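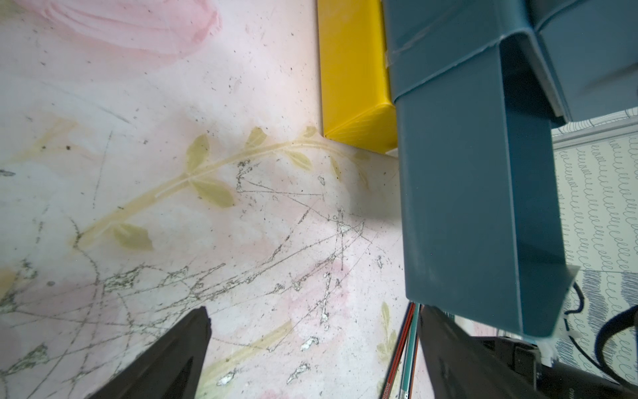

Manee Boonchu wrote at 09:40 that her renewal had now been refused twice, that the second refusal letter gave the same reason as the first, and that she wished the matter to be dealt with by a member of staff and not by another automatic notice.

Sole Trader Registration Service, Dremley District
Support ticket 1257
Subject: Renewal of self-employed registration rejected, error 136
Category: Licences and permits / market and home-based trades
Priority: Normal, raised to High at 11:15
Status: Closed

Summary of the fault
The applicant holds a home-based trade registration for clothing repair and alteration. Her renewal was submitted through the online account in June, together with the fee and the yearly income statement. The system accepted the fee but returned the application with error 136, "Trade code not valid for this district". The applicant had entered the code printed on her existing certificate.

09:55 - First line, Mayuree Nuchit
Ticket accepted. The applicant's account was opened and the two refusals were confirmed. Both show error 136. The fee for the first application is recorded as received. No second fee was taken. The applicant was asked to send a copy of her current certificate and to make no further submission while the ticket remained open, as each refusal restarts the waiting period.

10:20 - Applicant
Certificate sent. The applicant asked whether she was permitted to go on working in the meantime. Her existing registration runs to the end of the month and she has orders in hand from two shops in Lenmont.

10:32 - First line, Mayuree Nuchit
The applicant was advised that she may continue to trade until the end date on the certificate. Where a renewal has been lodged before that date, the registration is treated as continuing until a decision is made. A refusal on technical grounds does not count as a decision for this purpose. Written confirmation was placed in her account under Messages.

The certificate shows trade code 158 (repair and alteration of clothing, home premises). The list used by the online form does not contain code 158. The ticket was passed to second line.

11:15 - Second line, Esther Mwakyusa
Priority raised. The list of trades was revised this spring, when several home-based and market trades were joined together. Code 158 was withdrawn and its holders were to be moved to code 200 (making, repair and alteration of clothing and household textiles). The move was carried out for registrations held at the Dremley office. It appears not to have been carried out for those first issued at Nilsuwan and later transferred here. The applicant's registration was first issued at Nilsuwan.

Steps taken:
Compared the applicant's record with a record first issued at Dremley. The latter shows code 200 and renews without error.
Entered code 200 by hand on a test copy of the applicant's record. Error 136 no longer appears, but the form then asks for a new premises declaration.
Restored the test copy. No change made to the live record.

11:50 - Second line, Esther Mwakyusa
Query sent to Licensing Policy. Under the new list, code 200 covers making as well as repair. Please confirm whether a person who held code 158 must provide a new premises declaration on moving to code 200, or whether the earlier declaration stands.

13:05 - Licensing Policy, Rocío Goicoechea
The earlier declaration stands where the premises and the nature of the work are unchanged. A new declaration is required only if the holder intends to begin making goods for sale, or to take on a paid assistant. The applicant should be asked to confirm in writing that neither applies. A plain statement by message is sufficient and no form is needed.

13:20 - Applicant
The applicant confirmed that she carries out repairs and alterations only, at the same address, and employs no one. She added that she had telephoned the Lenmont counter after the first refusal and had been told to register afresh as a new trader, which would have meant paying the full joining fee.

13:45 - Second line, Esther Mwakyusa
The advice given at the Lenmont counter was not correct. A holder whose code has been withdrawn should not be asked to register as a new trader. The matter has been referred to the counter supervisor, and a note on withdrawn codes will be sent to all three offices.

Code changed to 200 on the live record. Earlier premises declaration carried across. Renewal resubmitted by this office using the fee already held. Accepted without error at 13:52.

14:10 - Records, Melaniia Pavliuk
A search for other transferred registrations still showing code 158 has been requested under a separate ticket. Holders found by that search will be moved by this office and told by letter. They need take no action themselves.

14:30 - First line, Mayuree Nuchit
Applicant informed. The new certificate may be downloaded from the account, and a printed copy will follow by post. The two refusals have been marked as issued in error and will not appear on her trading history. The applicant replied that she was content for the ticket to be closed, and asked that the printed copy be sent to her home address and not to the Lenmont counter. Delivery address checked and confirmed.

Ticket closed 14:41. It may be reopened by replying to the last message in the account.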